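About Us | Vusis

Vusis records people doing everyday handwork and turns the recordings into training material for robots.

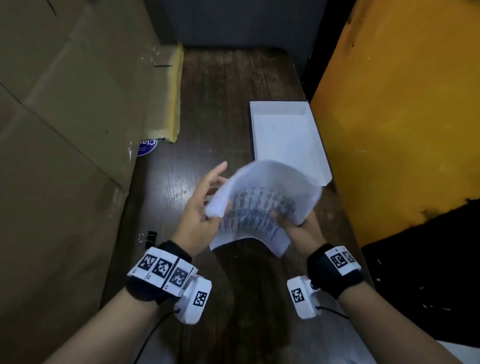

Flexing a stack of printed sheets by hand, with marker bands on both wrists.

We started in Holtley in April 2014 with one bench and a plan to program every motion ourselves. It was slow going. A person can show how to handle paper much faster than we can write it down, so we switched to demonstrations and have stayed with them.

Most of our work falls under two headings.

Hand demonstrations. A person wears bands with printed markers on each wrist and does the job at a table. The markers let us follow where each hand is and how it turns. Paper, envelopes, trays and clips make up a large share of the tasks.

Remote control. At our Gelten site, an operator drives a two-arm robot from a desk in the next room. We use this when a customer needs data from the same machine that will do the job later. It takes longer — a good operator needs 11 training sessions before we keep the recordings.

Our task list now stands at 306 tasks, and 154 of them involve paper or card. Each one is recorded by several people, left-handed and right-handed. We keep the fumbles in and label them, and customers can leave them out if they prefer.

The Marchetti project, our longest running, covers office mail from opening to filing.

Visits to Holtley are by appointment. Please use the contact form and say which tasks you are interested in.

Page last updated 14/05/2019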